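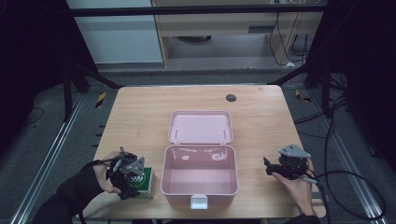 Caderno de bancada - tarefas domésticas, junho

Tarefa: meter a caixa pequena na caixa de plástico cor-de-rosa e fechar a tampa. Parece coisa de criança, mas arrumar é metade do trabalho de uma casa e é onde a política Dritov ainda falha mais. Treinada com 218 demonstrações.

Resultado da manhã: 90 tentativas. Pegar na caixa pequena corre bem. Pousá-la lá dentro também, desde que a cor-de-rosa não deslize. O fecho é outra história: só 10 ficaram mesmo trancadas. Nas restantes a tampa desceu e voltou a abrir um dedo. 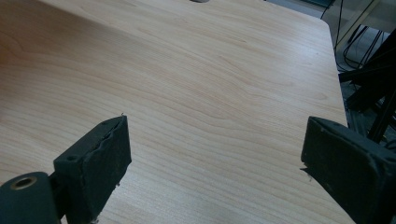 O Alun Gittins acha que falta força no fim do movimento. Eu acho que falta um segundo braço a segurar a base - a Meredith fazia assim e fechava melhor. Repetir com as duas pinças antes de mexer no modelo.

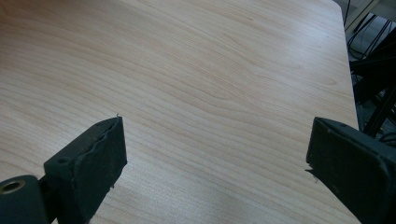 Para dobrar roupa ou limpar bancadas, a Garneo pede resposta até ao fim do mês. Por mim, limpar sim, dobrar não. Antes disso há que tratar das pontas: o revestimento está gasto e esfiapado na borda do dedo esquerdo, e num pano isso prende. Pedir 2 pares novos à Grellura.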